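# The Adard Benchmark

2018-10-29

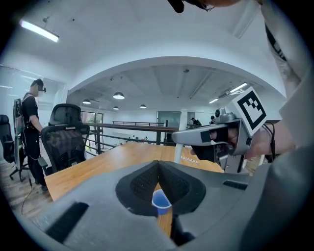 The town of Adard had been sinking for as long as anyone had measured it, and it had been measured by people who disagreed about where to start. I was sent to settle the starting point. The old survey used a brass bolt in the step of the Kerekes mill. The newer one used a steel rod driven to rock behind the pumping station. The difference between them should have been a constant, and for 26 years it was treated as one. I worked through the field books on the first evening in the room Stesement had rented for me over the hardware store, and by midnight I had got as far as doubting the rod. A level line is a chain of small differences, and every one of them hangs off something you've decided not to question. There was a small blue cup with a white rim on the wooden surface in front of me, and I caught myself working out its height above the bolt. Wood moves with the weather. I would not have used it as a benchmark, but I had no better argument for the rod.

The job was described in the contract as a reconciliation. Stesement had been engaged to raise the levee along the Prarnis, and to raise a levee you need to know how high it is now. The two surveys gave two answers, 41 millimetres apart. That is not much to a person standing on a levee. Over its full length it was worth 200 truckloads of clay.

I started at the bolt. The mill had closed and the step was now the entrance to a physiotherapy clinic. The bolt was where the books said it was, on the left side, polished by shoes. I set the staff on it, and a woman with a crutch waited while I took the reading. She asked if it was gold. I said brass. She said her father had told her it was gold, and that the mill had put it there so they would always know where their money was.

I wrote down the reading and the time. There is a column for remarks and I left it blank.

The line from the mill to the pumping station runs along the river road, then up through the cemetery, then down again. The original surveyor had gone through the cemetery to avoid the flats, where the ground was soft enough to let the instrument settle between the backsight and the foresight. He was a careful man. His sights were short and nearly equal, and his sevens were crossed. When he made an error he ruled one line through it and wrote the correction above, so that both numbers could be read. I followed him at a distance of several decades and set up, as near as I could judge, on the same spots.

It took two days out and two days back. The loop closed to three millimetres, within tolerance. The bolt and the rod had moved apart. My work agreed with the new survey in one direction and with the old survey in none, and it did not say which of the two marks had gone down. A closed loop will tell you that your arithmetic is good. For the other question I needed a third mark, one that both surveys had touched.

The index listed ten. Six had been lost to road widening. Two were on a bridge that had been replaced. One was described as a cross cut in a boulder at the edge of the Prarnis, and the edge of the Prarnis had shifted. The last was given only as "stone, N.E. corner, see sketch", and the sketch had been cut out of the book with a blade.

I telephoned the office. They told me to take the mean.

Taking the mean is a respectable procedure when the errors are random. If one mark is right and the other is wrong, the mean is wrong by half, with certainty. I explained this. The office said the clay was priced for the mean already.

I went back to the cemetery the next morning because of something in the old surveyor's numbering. He numbered his setups in order, and between 14 and 15 he had put a 14A, with one short sight, taken to nothing named. It had its own height, worked out to the last digit. I set up between the yew and the wall, where 14A ought to be, turned the instrument to his bearing and looked for anything that would have held a staff.

It was a headstone base, low and plain, at the north-east corner of the newest row of his time. The dates on it were four days apart in the same March. The surname was the one on the cover of the field book.

I stood the staff on the corner of the base. I had to move some leaves first. The reading, once reduced, agreed with his height from the bolt to within a millimetre.

So the bolt had not moved against the stone, and the rod had. The rod was supposed to have gone to rock. I found out later, from the driller's invoice, that it had been charged to rock and stopped at a cobble. That is a common fault and I have seen it elsewhere. The new survey had touched the stone as well, on its way past, and had listed it as a check. They had noted a misclosure at that point and distributed it.

There remained the matter of the sketch. The index required that any mark used as a control be described well enough for a stranger to recover it. I drew the wall, the yew and the row. I gave two taped distances and a bearing. Under "type of mark" the form offers a list – bolt, rod, plaque, cut cross, other – and I ticked other. Under "description" I wrote "stone base, N.E. corner". I did not copy the inscription.

The report ran to nine pages. It recommended the bolt as origin, the rod to be abandoned, and the stone to be kept as a check and not disturbed. The office accepted the first two. For the third they asked whether a new monument could be set nearby, in concrete, with vehicle access, and sent a price of over 3000 dollars. I replied that the existing mark had shown no measurable movement and that I could not certify the concrete would do as well.

On the last afternoon I went through the old field book again to initial the pages I had relied on. Against 14A the remarks column was empty, as mine was for the bolt. The surveyor had taken the sight, booked it, reduced it, and gone on to 15, which was a good setup, with the backsight and foresight both at 30 metres. I put my initials at the foot of the page and returned the book to the box.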